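Skornine (cookware)

Skornine is a type of flat-bottomed simmering pot with a loose inner plate, used for slow cooking on a kitchen stove or over a low outdoor fire. The name covers both the pot and the plate, though older sellers' lists use it for the plate only. It belongs to the same family as jam kettles and stock pots but is wider than most stock pots and has a lower wall.

Name

Origin of the word unclear. The usual account ties it to Bonmont, a hill town where the pots were made in small workshops, and where a skornine was any metal disk put between food and flame. A second account says it was a maker's mark that got used for the whole type. Neither has been settled. Spelling varies, skornin and scornine both turn up in old catalogs.

Construction

The body is spun or pressed from a single sheet, usually copper in older pots and steel in newer ones. Two riveted side handles, no long handle. The lid sits inside the rim, so condensation runs back down the wall and not onto the stove.

The inner plate rests on short feet above the base. It is pierced in rings. Liquid moves freely through the holes but solids stay off the hottest part of the metal, which is what keeps beans, fruit and milk dishes from catching. A few makers fixed the plate in place permanently. These are hard to clean and went out of production early.

Older copper pots were lined with tin. The lining wears through with use and has to be renewed, and a pot with bare copper showing should not be used for anything acidic. Steel pots need no lining but heat less evenly accross the base.

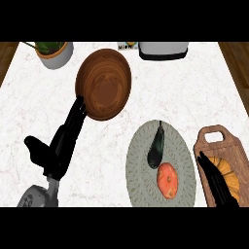 Sizes

Sold by number, not by volume. The number orginally referred to the ring of holes furthest from the center of the plate, and makers did not agree on spacing, so a plate from one workshop often won't fit a pot from another. Brastura, a later factory maker, brought in its own system with four-figure codes. The two most often met with are the 2217, a household pot, and the 3387, a larger one meant for canteens and outdoor events. Plates for these are interchangeable within each code only.

Use

Liquid goes in first, to above the level of the plate, then the solids. Low heat. The pot is slow to come up to a simmer and slow to cool, and cooks used to a thin pan tend to turn the flame up too soon. Works on gas, on solid electric plates and over coals. Copper versions do not work on induction. Steel ones do if the base is magnetic, which varies.

Typical dishes are bean stews, fruit butters, barley and thick milk puddings. Also used for keeping sauces warm, with water below the plate and a smaller dish standing on it. Not suited to frying. The plate gets in the way, and without it the pot is just a wide pan with a high wall.

On an outdoor burner the flame should stay inside the edge of the base. A ring that is too wide heats the wall and the handles, and scorches food above the liquid line.

Variants

Ding pot. Smaller, with a domed lid and a clip that holds the plate down when pouring. Named for the Ding workshop. Sometimes listed as a separate type.

Double skornine. Has 2 plates, one above the other, for cooking different foods in the same steam. Tall and not very stable on a small burner.

Fair pot. Large steel version with feet welded to the body, stands directly over coals. Common at the Bonmont winter fair, held each January.

Care

Plate out after every use, wash both sides. Starch dries hard in the holes and is easier to shift after a soak. No wire wool on tinned surfaces. Store with the lid off.

See also

Jam kettle
Double boiler
Heat diffuser
Stock pot

Page last edited December 21, 2025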